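Home Current issue Archive Submissions Contact
Search this journal Enter keywords Go
Last updated 2026-08-05

3. Methods

3.1 Participants and setting

Players were recruited from the two senior netball squads of the Kerham club during the October block of pre-season training. Eighteen players gave written consent and 16 completed both testing visits. The two withdrawals were for ankle complaints that arose outside the study. Mid-court players made up the larger part of the sample, and shooters were tested on the same passing tasks as everyone else. All testing was done on the sprung timber court at the Fukuda centre, with the curtains drawn on the western side to limit glare.

Players were asked to avoid hard training on the day before each visit and to keep to their usual meals. Footwear and ankle taping were kept the same for both visits. Body mass, standing reach and preferred passing hand were recorded on arrival.

3.2 Fatigue protocol

The protocol alternated shuttle running with defensive footwork along the transverse line. Each bout was followed by 30 s of standing rest, during which the player gave a rating of perceived exertion. Bouts were repeated until the player missed the audible cue on two consecutive shuttles or asked to stop. No verbal encouragement was given. The control visit used the same court time but replaced the running with walking at a self-chosen pace.

Visit order was allocated by block randomisation within each squad. Players could not be blinded to condition. The assessor who scored the passes worked from coded files and was not told which visit a file came from.

Trunk acceleration was logged with Sudico vests worn under the training bib. One unit was assigned to each player and used on both visits, as between-unit agreement was poorer than within-unit agreement in piloting. Records were trimmed to the interval between the first and last cue before any further processing.

3.3 Passing task

Match-grade Nokitz balls were used throughout and inflated to the same pressure before each session. Three pass types were tested: the chest pass, the one-handed shoulder pass and the bounce pass. The player received a feed from a coach standing behind the centre circle, landed, pivoted and released at a wall target within the time allowed by the footwork and held-ball rules. Releases judged to breach either rule were excluded and repeated at the end of the set.

Radial error was taken as the distance from the centre of the target to the centre of the ball at contact. Constant error was resolved into vertical and lateral parts, with lateral values signed so that positive error lay on the side of the passing hand. Variable error was calculated for each player, pass type and visit.

3.4 Statistical treatment

Some 900 passes were available after exclusions. Radial error was right-skewed and was log-transformed before modelling. A linear mixed model was fitted with condition, pass type and their interaction as fixed effects, and with random intercepts for player. A random slope for condition was kept where it improved fit by likelihood ratio test. Playing position was entered as a covariate in a second model but was not interpreted, given the small number of shooters.

Held-ball breaches were treated as counts and compared between visits with a Poisson model. Residual plots were checked by two authors independently.

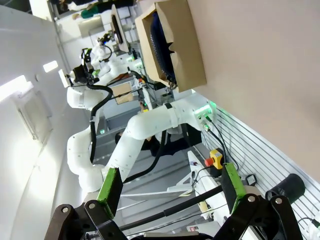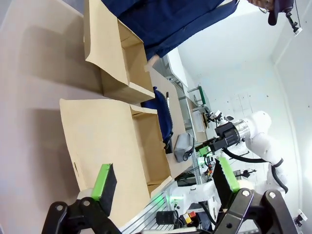

Figure 2. Gripper with green finger pads. First panel: white robot arm beyond the gripper. Second panel: two open cardboard boxes on a beige tabletop.

3.5 Reliability of scoring

A subset of files from each pass type was rescored by the same assessor after a washout period. Agreement for radial error was expressed as a two-way mixed intraclass correlation with absolute agreement, and typical error was reported in the original units. Bounce passes were rescored in full, as the ball's point of contact on the target was harder to fix when it was still rising. Where the two scores differed by more than one ball radius, the file was reviewed by a second assessor and the median of the three values was retained. Breach calls were handled separately by an accredited umpire, whose decision was final.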